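Motach Film and Sound Archive
Minutes of the autumn members' meeting, November

The meeting opened at 10 in the morning in the upstairs reading room, with a good turnout considering the rain, and everyone was warmly thanked for coming and for the cake. The minutes of the last meeting were agreed, with one small change: the newsreels from Hundau are on loan to us and were never a gift, much as we would love to keep them.

1. The home movie collection
We now have 132 reels cleaned and listed, which is a lovely place to be after such a slow summer. Most are family films from Niltum - weddings, harvest fairs, a great many dogs - and the labels have been a puzzle, as several boxes carry one title on the lid and another on the can. It was agreed to keep both titles in the catalog and let readers search by either.

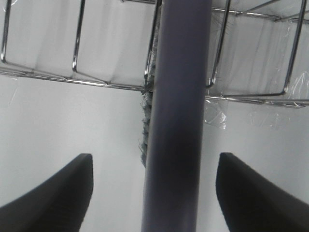 The scanning will go ahead in two batches, with the most fragile reels first. Members asked whether the silent films should go online with music. After a long and very friendly discussion it was decided to put them up silent, just as they came to us, and to look at music again once the first batch is done.

2. Online exhibition
The working title is "Our Streets on Film." The draft text for the opening page was read aloud and much enjoyed, though it was felt to be on the long side, and it will be cut to 200 words. Dankwa, who are building the pages, would like all captions before the holidays. There was some worry about families who may not want their films shown, and a letter will go to every donor before anything is made public.
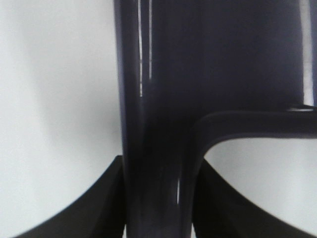

One member asked that the letter also invite donors to tell us who is in the films, as the people who remember are getting older and a catalog entry reading "woman with bicycle" helps very little. This was warmly supported, and a blank page for names and memories will go out with each letter.

3. Any other business
The projector evening will be repeated in the spring. Would whoever borrowed the splicing tape please return it to the reading room desk.

The meeting closed at noon.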